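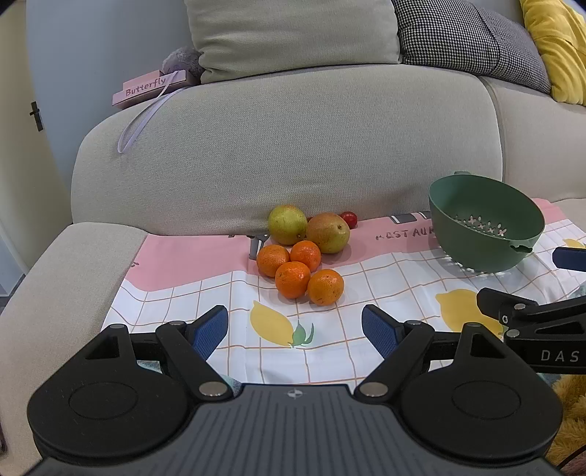
Mandarins, pears, one tiny tomato and the green colander. Sofa picnic, May edition.

OK so I promised a thread about sofa fruit and I am finally doing it! This is how we eat fruit in my apartment now and I'm a little obsessed. 1/11

It started with the tablecloth. It has big yellow lemons on it and a pink band along the top, and it's way too small for my table. I almost gave it away twice. Then I threw it over the sofa seat one evening and it looked so cheerful I just left it there. 2/11

The sofa is light beige, so you can imagine how I feel about pear juice. The cloth goes down first, always. I wash it, it dries on the balcony, it goes back on. 3/11

Mandarins are the best sofa fruit, no contest. They come in their own wrapper! You can peel one while watching something and never look down. I get mine at the Orkine market, the stall by the back gate, and I pick the ones that feel heavy for their size. 4/11

Pears are trickier. I like to have two different kinds going so there's something to compare. Press gently right by the stem – if it gives a little, eat it today. If it doesn't, leave it out on the counter and check again tomorrow. Once they're ripe they go in the fridge, and I try to take them out half an hour before eating because a cold pear tastes like nothing. 5/11

Yes, there's a cherry tomato behind the pears. Tomatoes are fruit and I will be taking no questions. (My neighbor Costel Văduva grows them on his windowsill and eats them with pear and a bit of salty cheese. I tried it and he's so right.) 6/11

The colander! Sage green plastic, little cross-shaped holes, a short handle tab you can grab with one hand. I found it at the secondhand place on Duggan Street and I use it more than any bowl I own. Rinse in the sink, shake it like crazy, then let it sit on a dish towel for a while before it goes anywhere near the sofa. I skipped the towel part once. Once. 7/11

After that it's the peel bowl. Someone asked last time where the peels go and the answer is an old soup bowl on the floor by my feet. Mandarin peels dry out nicely on a sunny sill and the whole room smells great for a day or two. 8/11

Cushion talk, since you all asked for it: the yellow one was bought to go with the lemons. The houndstooth one goes with nothing and is my favorite. The pale gray-green one is very nearly the color of the colander and I swear I didn't plan that – but now I want everything in the house to be that green. 9/11

The last sofa fruit post got 162 replies, which is wild for a post about plums. Best tip from there: roll the mandarin under your palm for a few seconds before peeling. The skin comes off so much easier! Also a lot of you eat kiwis with the skin on and I'm still thinking about it. 10/11

Next up is cherries, as soon as the good ones show up at the market. I need ideas for the pits, so send them over. And show me your own fruit spots, please, I want to see sofas, porches, back steps, all of it! 11/11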